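Negi Household Packaging Terms

Data card and README

Summary

Negi is a word list of everyday British English terms for household packaging, with short definitions, known variants and notes on usage. It holds 391 headwords. It was compiled from written answers to an open survey and is meant for people who write recycling guidance, shop labels, council leaflets or search tools, and who need to know what the public calls a thing before telling the public what to do with it.

Files

negi_terms.csv – one row per headword
negi_variants.csv – one row per variant, linked to a headword by term_id
negi_regions.csv – region counts per variant
NOTES.txt – editorial decisions, in the order they were made

All files are UTF-8 with Unix line endings. Fields are separated by commas and quoted where needed. Empty fields mean "not recorded"; a zero in the counts file means the variant was offered to respondents from that region and not chosen.

Columns in negi_terms.csv

term_id: stable identifier, never reused
headword: the commonest form, lower case
class: one of nine packaging classes (see below)
definition: one sentence, plain words
part_of: term_id of the parent item, if the term names a part
note: free text

Classes

bag, bottle, box, can, carton, jar, pot, tray, tube. The class is assigned by shape and use, and material is left out of it. Early drafts had a separate class for pouches. Rajeshwari Lobo merged it into bag after the two editors disagreed on too many entries for the split to be useful.

Parts of containers

Terms for parts are treated as headwords in their own right and linked through part_of.

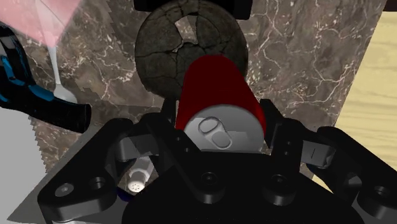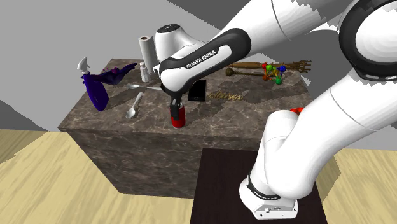 The hardest boundary in the list is between can and tin. Respondents mostly gave "can" for drinks and "tin" for food, but many used "tin" for both, and a smaller group reserved "tin" for flat containers such as those for fish. Negi puts all of them in the class can and records "tin" as a variant. Lids follow the same rule: the end piece is entered as "lid", with "top" and "end" as variants, and a tab such as the one on the grey lid of the red can is entered as "ring pull", with "pull tab" and "tab" as variants. A lid that comes away whole and one that opens only in part share a single entry. Pallavi Sengar's case for splitting them is set out in NOTES.txt and may be taken up in version 2.

Collection

Answers were gathered through an online form hosted on Joltix. Each respondent read a short written prompt ("What do you call the thing you pull to open this?") and typed an answer in a free text box. There was no list to choose from in the first round. The second round offered the commonest first-round answers and an "other" box. In all, 1,000 forms were kept after blank and duplicate submissions were removed. The form closed in November.

Spelling was normalised by script and then checked by hand. Hyphenated, closed and open forms (ring-pull, ringpull, ring pull) are stored as one variant, with the open form as the default. Brand names used as common nouns were removed from the headwords and are not distributed.

Known limits

Respondents chose themselves and are not a sample of the population. Answers from Wales and Northern Ireland are thin, and region counts there should not be used for comparison. Trade terms are missing on purpose. The list has no audio and no pronunciation field.

The part_of column allows one parent only. "Cap" is therefore linked to bottle and not to carton, although respondents used it for both.

Uso, the checking script, reports broken part_of links and repeated variants. It does not check definitions.

Maintenance

Editors: Aarti Uniyal, Rajeshwari Lobo
Script and releases: Wayne Beaulieu
Second reader: Pallavi Sengar

Corrections should quote the term_id and give a written source or the region where the form is used. Proposals for new headwords need at least two independent uses.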